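Keep the box, lose the bag

Ruben Bakker, 3rd March

I've read 27 decluttering columns this year and they all want a clear table. Mine is where we eat, cook and take our drops. Bottles lying on the patchwork cloth, the product box and leaflet next to them, rice cooker within reach. Fine by me. A table that gets used looks used.
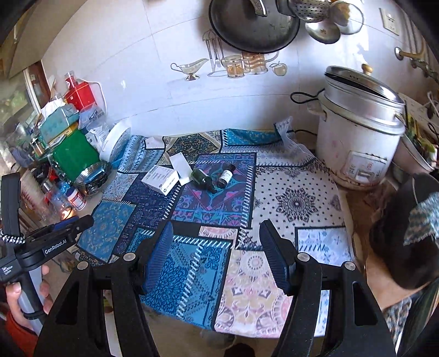 What should go

Packaging. That's it. My cousin in Zamar paid 321 for a set of matching storage tubs, now she has tubs and clutter. Keep the leaflet untill the bottle is finished. Foam, crumpled plastic, paper you wont read again: out, same day. No sorting weekend. No labels. A small round basket on the floor does more than any system I've tried, and I tried Leemans' 58-step one. Got to step four.
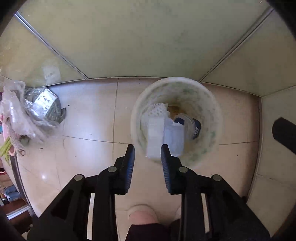
Foam, paper and plastic, all in the basket.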